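Shared Workshop Tests Gripper Arm in Simulated Kitchen

Members of the Rerkovholm shared workshop are building a two-finger gripper arm for household sorting, and in January moved its wrist view into simulation. The model, named Modari, has completed 50 trial runs against a cluttered marble counter -- bottle, box, figurine and other items set in a row along the edge.
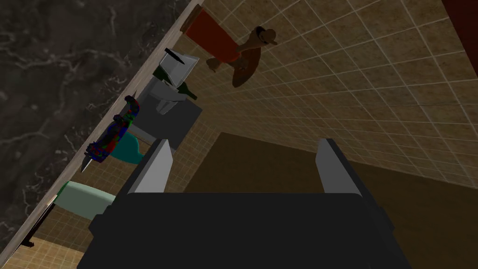 Second surface added

A dark reddish table over a tiled floor is also in the test room. The gripper is rendered with its fingers open and a white sheet lying on the tabletop. Edge detection is the current task, as the control code, Filtier, still confuses table edges with grout lines at steep angles. It picked the correct edge in 68 percent of runs.

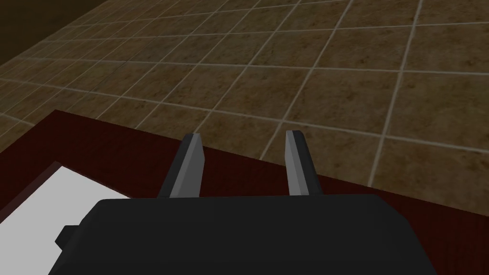 Ginevra Messina

The simulator runs on a shared desktop computer at nearly 2,000 steps per minute. Parts for the physical arm are being printed on the workshop's 2 machines. The wrist joint, a Mondal design, is still being revised -- its cable channel is too narrow for the connector.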